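Brioches vapeur qui s'affaissent : faut-il vraiment baisser le feu ?

Posté par Eetu Kemppainen

Bonjour,
J'ai suivi la recette du blog Lultwood : 229 g de farine, levure sèche, repos, puis 20 minutes de vapeur. Elles gonflent bien, et dès que je soulève le couvercle elles se rident comme de vieilles pommes. L'auteur jure qu'il suffit d'ajouter du vinaigre dans l'eau. J'ai essayé deux fois, aucune différence. Sur d'autres sites on accuse la farine, la levure, la lune. Quelqu'un a-t-il comparé sérieusement, ou tout le monde recopie son voisin ?

Aleksi Ikonen

Le vinaigre dans l'eau, je n'y crois pas non plus. Chez moi, le coupable était la deuxième levée, beaucoup trop longue. Quand la pâte a trop poussé, elle n'a plus de tenue et retombe au premier courant d'air. Je laisse maintenant les boules façonnées 20 minutes, pas davantage en été. Et laissez de la place entre elles dans le panier. 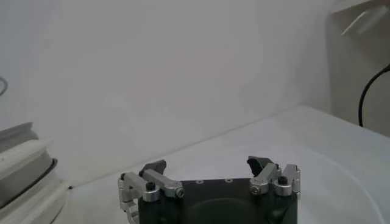
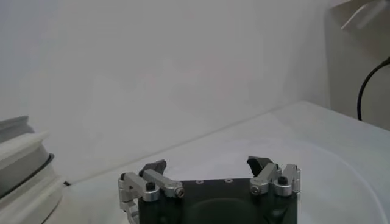
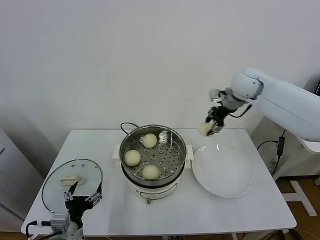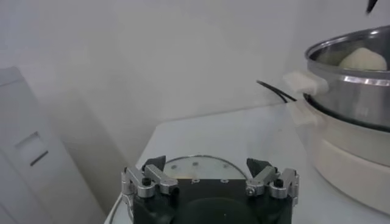
Troisième photo : trois pièces sur la grille perforée, espacées.

Pour le couvercle, on lit partout qu'il faut attendre 7 minutes après l'arrêt. J'en attends trois en l'entrouvrant à peine - je ne vois pas ce que les quatre autres apportent. Méfiez-vous aussi des durées données sans le poids des boules. Les miennes font 42 g crues. Une boule deux fois plus grosse, c'est une autre cuisson.

Sorkura

Achetez de la farine spéciale, la blanche du commerce ne vaut rien. Problème réglé.

Cinusar

Pas convaincu par la farine spéciale, j'ai payé le double pour les mêmes rides. Par contre un torchon noué sous le couvercle évite les gouttes, ça je l'ai constaté. Eetu, combien de temps dure ta deuxième levée ?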